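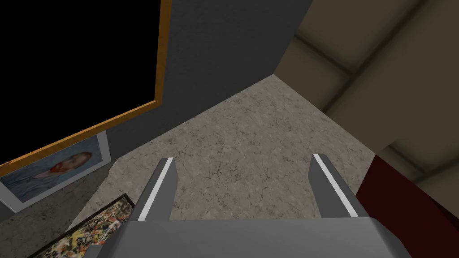
What is a floor finish?
A floor finish is the topmost layer of a floor, the one that takes foot traffic, dirt and cleaning, and it is treated separately from the structure that carries the load.

Chapter 4
Floor Finishes and the Rooms Around Them

4.1 Scope of the chapter

Chapter 3 dealt with the floor as a structure: joists, slabs, spans and deflection. The present chapter deals with what is laid on top. It covers the choice of finish, the preparation of the base, the layout of joints, and the meeting of floor and wall. Stairs are left to Chapter 6. Outdoor paving is left out of this book.

The reader should be able, by the end of the chapter, to read a finish schedule, to work out quantities from a floor plan, and to set out a tiled floor from its center lines. The worked problems assume the unit tables in Appendix B.

4.2 Terms

The base is the surface that receives the finish. It may be a concrete slab, a timber deck or an old floor left in place. The bed is the layer that joins finish to base, whether mortar, adhesive or a loose underlay. The finish is the part that is seen and walked on. A threshold is the line at which one finish stops and another begins.

Flatness and level are different properties and are often confused. A floor is flat when a straightedge laid on it in any direction shows no gap larger than the stated limit. It is level when all its points lie at the same height. A ramp can be flat without being level. Hard finishes need a flat base; whether they also need a level one depends on the use of the room.

4.3 The sample buildings

Four buildings are used for the problems in this chapter and the next. Their plans are given at the back of the book.

Ceter is a single-story clinic with a concrete slab throughout. Nikosia is an apartment block with timber decks above the ground floor. Shemweta is a school hall, 20 m long, with one large undivided floor. Skusside is a warehouse converted to offices, with a floor area of 4000 square meters and a slab that was cast in several pours. The joints between those pours govern most of the decisions made there, and Section 4.7 returns to them in detail.

4.4 Setting out

Setting out begins with two lines at right angles, crossing at or near the center of the room. Each line is snapped in chalk from the midpoints of opposite walls. The angle is checked with a 3-4-5 triangle, using the largest multiple that the room allows. A small triangle hides errors that show up later along the longest wall.

A dry row is then laid along each line. If the last tile at the wall is less than half a tile wide, the line is moved sideways by half a tile and the row laid again. The joint width must be included in every measurement. For a tile of 294 mm with a joint of 6 mm, the working module is 300 mm, and all counts are made with the module.
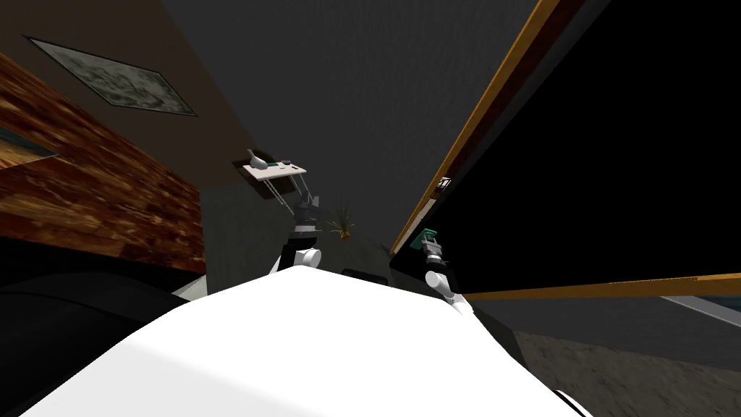

Walls and ceilings set limits on the accuracy of any floor layout. Few rooms are truly square, and a finish laid parallel to one wall will usually run out of line with another. The error is judged by eye from the doorway, and the eye is helped or misled by other straight edges in view. In a strongly tilted view the walls and ceiling draw together toward a point above the center, as they do in the picture, and a small taper in a row of tiles could not be judged from such a position. Lines should be checked from standing height, with the body square to the longest wall, before any adhesive is spread.

4.5 Quantities

The net quantity is the floor area divided by the area of one module. The gross quantity adds an allowance for cutting and breakage. The allowance is larger for diagonal layouts and for rooms with many corners, and Table 4.2 gives the values used in this book.

Problem 4.1. The treatment wing at Ceter needs a net quantity of 2072 tiles, laid square to the walls. Find the gross quantity, using the allowance in Table 4.2. State the result in full boxes of 20.

Problem 4.2. Repeat Problem 4.1 for a diagonal layout. Explain which of the two results is more affected by the shape of the corridor.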